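Teaching an arm to feel for the click

When the Stireo group at the Hutthorpe lab started handing old computers to a robot arm, they expected the hard part to be seeing. Memory slots are narrow, the latches at their ends are small, and everything inside a chassis sits under something else's shadow.

"We spent the whole first winter on vision," the group's lead engineer says, laughing. "Better labels, better lighting, more training pictures. And the arm got really good at pointing at things! It just couldn't open them."

The result the group posted on 04/12/2018 came from a change of plan. Their method, which they call Seol, lets the wrist camera bring the gripper close to a latch and then more or less hands the job over to touch. The arm leans on the latch very gently, listens to how the force builds up, shifts a hair to one side if it builds up wrong, and tries again.

"It's what you do when you find a light switch in the dark," she says. "You don't plan that movement. You bump around a little, and your finger knows."

The team trained it on 1,163 recorded attempts, most of them clumsy ones made by people steering the arm by hand. She is fond of the clumsy ones. An early version learned only from clean attempts, and it had no idea what to do when it landed beside a latch instead of on it – it would simply keep pressing. With the messy recordings put back in, the same arm began to slide over and recover.

In the test that followed, Seol made 213 tries on boards it had never handled and opened the latch in nearly 59 percent of them. The vision-only version stayed well under half of that. "I know 59 doesn't sound like a party," she says. "We had cake anyway."

The misses interest her as much as the hits. Many came at the latch closest to a chassis wall, where the gripper housing runs out of room before the fingertip arrives. Nultero, the small shop that machines the group's fingertips, is cutting a slimmer one, and the plan is to repeat the test with 50 tries per latch position.

After that comes pulling the memory out and, if all goes well, putting it back. She leans forward when she gets to this part. "Putting it back is the one I dream about. You have to push quite hard, and you have to be straight, and you have to notice when one end goes in before the other. I've watched people get that wrong for years – I get it wrong myself."

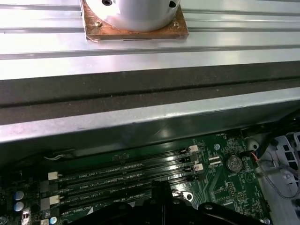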